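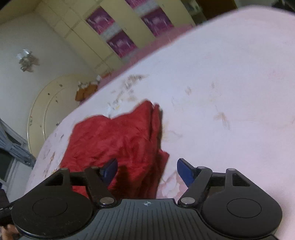 Hudance holiday lets: bedroom and linen check between guests

Use one sheet per flat. Tick, or write a comment. Comments from the March round at the Bozkurt Street flats are left in, as most of them still apply.

1. Smoke alarm tested with the button. OK in all flats. The one in flat 7 is slow to stop — hold the button down again.

2. Window restrictors on and screws tight. Loose in the back bedroom upstairs. Tightened, check again next round.

3. Bed frame: push at each corner. No movement allowed. Slats seated at both ends.

4. Mattress turned, label at the foot. Look along the seams and under the piping for bed bug marks. None found. Report any the same day, and do not move the mattress to another room.

5. Mattress protector free of tears. Two sent back to Raletti with the laundry, replacements due.

6. Sheets smooth, corners tucked, no stains. Coloured items are washed apart from pale bedding. One pillowcase came back pink and was taken out of use.

7. Blind cords on their cleats and out of reach of a cot. Cleat missing in flat 2. Not to be let to families until fitted.

8. Bedside lamps: flex, plug and bulb. The Prudix heaters must stand 1000 mm clear of bedding — one was found much closer and moved.

9. Sockets not cracked, no adaptors plugged into adaptors.

10. Wardrobe fixed to wall. Bracket present but not screwed in, flat 4. Open.

11. Floor clear between bed and door, at least 700 mm. Rug edges flat.

Leave the finished sheet in the linen cupboard. Open items go on the repairs list by 3 pm.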